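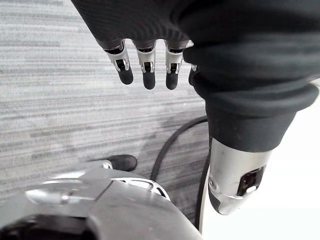 Chapter 2
Gloves, Sleeves and Cuffs: Knit Fabric on the Hand

In this chapter we study how a knit fabric behaves when it covers a hand and a wrist. A woven cloth bends easily but stretches little. A knit is made of loops, and the loops can open and close, so the same piece can pass over the wide knuckles and still lie near the narrow wrist.

When there is more length than the arm needs, the fabric does not disappear. It gathers into soft rolls and horizontal creases, mostly where the shape becomes narrow. In the workshop at Sevier we call this extra length "the reserve". A small reserve is useful – it lets the hand bend without pulling the cuff. Too much of it makes a thick fold, and the fold can cover a part of the fingers.

Gloves with open fingers ask for special care. The edge of the knit ends at the knuckles, and there the loops want to curl. The oldest pattern in our collection, the Curer pattern of 1862, solves this with a ribbed band. The Triệu method, which you will learn in section 2.2, uses a folded edge instead.

Before you continue, please take a ribbed sleeve and put it on your own arm. Push it toward the hand, then pull it back. Observe where the creases form and whether they return to the same place.

Words to know: rib, cuff, loop, reserve, edge curl.

2.1 The direction of the stretch

Every knit has two directions, and they do not stretch equally. We begin with the width.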